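About Giltdale

Giltdale plans equipment purchases for small plants and teaching workshops that are considering a robot arm. We do not build cells and we do not sell arms. Clients come to us with a task and an amount of money, and we return a written plan that says what to buy, in what order, and what to leave for the next budget year.

The office is in Budham, above the test room. Sioned Gwynne runs the planning side and signs every plan before it leaves the building. There are 7 of us in total, and 2 work full time in the test room.

What a plan contains

A Giltdale plan has four parts: the task statement, the equipment list, the installation budget and the running budget. The task statement comes first and usually takes longest. "Pick parts from a bin" is not enough to price. We ask for the part dimensions, the finish, the number left in the bin when a person would normally swap it, and what is allowed to happen when the arm misses. A missed pick that costs four seconds and a missed pick that stops a line lead to different equipment lists.

The equipment list covers the arm, controller, gripper, spare fingers, cables, mounts, fixtures and guarding. Each line has a supplier quote, a lead time and a replacement interval. Quotes older than one quarter are requested again. Where two grippers would both do the work, we list both and state the price difference, including the adapter plate.

The installation budget covers the bench or pedestal, power, air if needed, network, floor marking and the hours of the client's own staff. Most first drafts we are shown leave out the last item.

Bench trials

Before a client commits to a gripper, we recommend a bench trial. The usual form is a bin, a handful of parts and an arm of the same reach as the one under consideration. Parts are laid at mixed angles, and some are placed against each other or close to a wall. Those positions use up most of the trial time, and they tell us more about finger width than a data sheet does. Fixtures at this stage are temporary: clamps and tape are adequate, and the trial budget should not include machined parts.

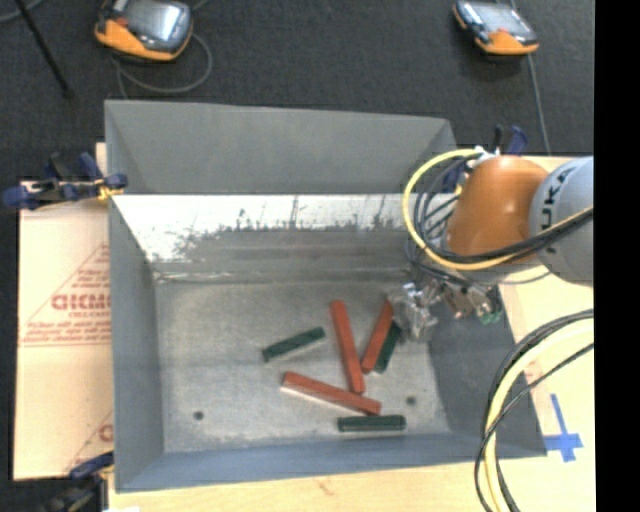

Wijaya wrote to us after a first trial that the bin had been the cheapest line on the list and the one that changed the most. The walls were too steep for the gripper body, two more bins were ordered in different depths, and the plan was delayed until the third was tested. The advice was to put a bin allowance in every budget from the start. We have done so since August, as a separate line under fixtures.

Cable management is the other line that trials tend to increase. A cable that is long enough with the arm at rest may not be long enough at full reach, and slack has to go somewhere. We price one spare set of gripper cables for each arm, and we ask that it be bought with the arm – lead times on single cables are poor.

Running budget

The running budget is written for three years. It includes finger wear, cable replacement, software renewals, one service visit a year and operator training for new staff. We do not include savings estimates. Clients who need a payback figure for an internal application can have the cost side from us in a spreadsheet and add their own labor rates.

Killano, our planning sheet

All plans are kept in Killano, a spreadsheet template we maintain in the office. It currently holds 515 line items with typical lead times and fitting hours. Clients receive a working copy with their plan and may edit it freely. Corrections to lead times are welcome – please send the supplier's confirmation with them.

Working with us

A first call is free and lasts 37 minutes or less. Please have the part drawing, the available floor area and the date by which the money has to be spent. Plans for a single station are quoted at a fixed price. Test room visits are by appointment, and clients should bring their own parts in the condition in which they reach the line, including any oil or packaging.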